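How to Hang Patterned Wallpaper in a Small Space

If you have never hung wallpaper before, start small! A closet, an alcove, the back of a bookcase, a powder room if you are feeling bold. A small space lets you make every mistake once, on one wall, and by the last strip you will have the hang of it. I papered my first closet on a Sunday with a borrowed brush and a lot of optimism, and I have been hooked ever since.

This guide is for paste-the-wall paper with a repeating pattern. If yours is peel-and-stick, the measuring and matching steps still apply, but skip the parts with the bucket.

What you need

Wallpaper, all from the same batch number
Ready-mixed paste and a medium-nap roller
A small angled brush for edges and corners
A level or a plumb line
A smoothing brush or plastic smoother
A sharp snap-off knife and plenty of fresh blades
A wide putty knife to cut against
A seam roller
A sponge, a bucket and a stack of old towels

Please buy more blades than seems reasonable. A dull blade drags and tears damp paper, and I change mine every couple of cuts.

Choosing a pattern

People get nervous about busy patterns in tight quarters, and I think they are missing out. Small, all-over prints are the friendliest kind for a beginner. They forgive a seam that is a hair off, and they look wonderful when they wrap around several walls at once. Big medallions and stripes are gorgeous too, but stripes will tell on every crooked corner in the house.

Check the label for the repeat and the match type. A straight match lines up directly across from strip to strip. A drop match shifts partway down on each new strip, and you will waste more paper lining it up, so buy an extra roll.
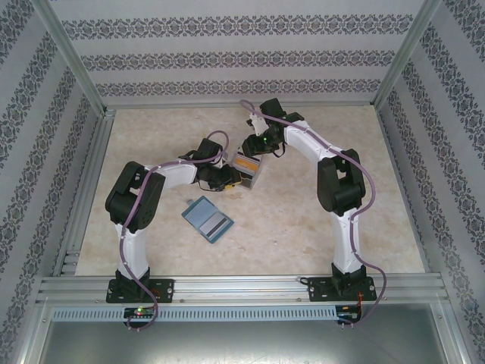

Step 1: Get the walls ready

Take off switch plates (power off at the breaker first), pull nails, and fill the holes. Sand the filler flat and wipe off the dust. Then prime with a wallpaper primer – please don't skip this one. Primer gives the paste something even to grip, and it gives you a fighting chance of getting the paper off someday without taking half the drywall with it.

My neighbor Tamsin Alcantara skipped it in her hallway on Ridgeway and spent most of January with a scraper. She primes everything now.

Step 2: Measure and cut

Measure the height of the wall in a few spots and use the tallest number. Add 2 inches at the top and 2 at the bottom for trimming. Cut your first strip, lay it face up on a clean table, and roll out the next length beside it. Slide it up or down until the pattern meets across the edge, then cut. Pencil a number and an up arrow on the back of each one. You will be so glad of those arrows once you have paste on your elbows.

Step 3: Draw a true line

Corners are almost never straight. Measure out from your starting corner by the width of the paper minus half an inch, then draw a light vertical line with the level. Your first strip follows that line, and the extra half inch wraps into the corner. Use pencil! Ink can bleed through.

Step 4: Paste and hang

Roll paste onto the wall a little wider than the strip and brush it into the edges. Hold the strip at the top, line the side up with your pencil mark, and smooth from the middle outward. If it goes on crooked, peel it back gently and try again. You have more time than you think.

Bring the second strip up so the edges touch without overlapping, and match the pattern at eye level first. That is where anyone is going to look. Wipe paste off the front as you go with a damp sponge, and rinse the sponge often.

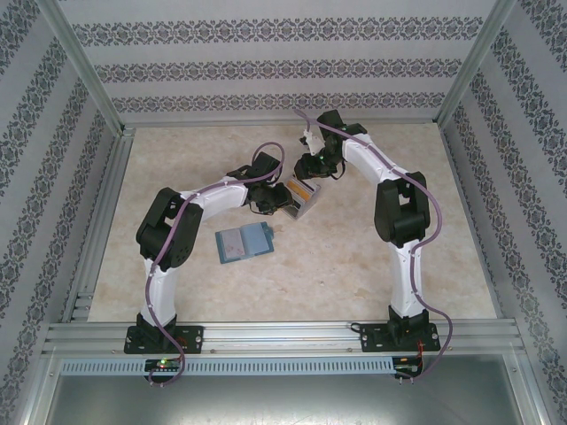 Step 5: Handle the corners

Never try to wrap a full strip around an inside corner. Measure to the corner, add half an inch, cut the strip lengthwise, and hang it. Then hang the leftover piece on the next wall against a fresh level line, lapping over that half inch. The pattern will be slightly off in the corner itself, and it hardly shows.

Step 6: Trim and roll the seams

Press the putty knife into the angle at the ceiling or baseboard and run your blade along it. Move the putty knife, keep the blade in the paper, and go again. Wait 15 minutes or so, then go lightly over the seams with the roller. Press too hard and you squeeze out the paste you need.

Leave the room alone for 48 hours with the heat at its normal setting. Small bubbles usually flatten by themselves as the paper dries. If one is still there after that, slit it with a new blade, work in a dab of paste with a fine brush, and smooth it down.

Save the offcuts, too. Mine line two dresser drawers, and the longest one is rolled up in the closet for patching.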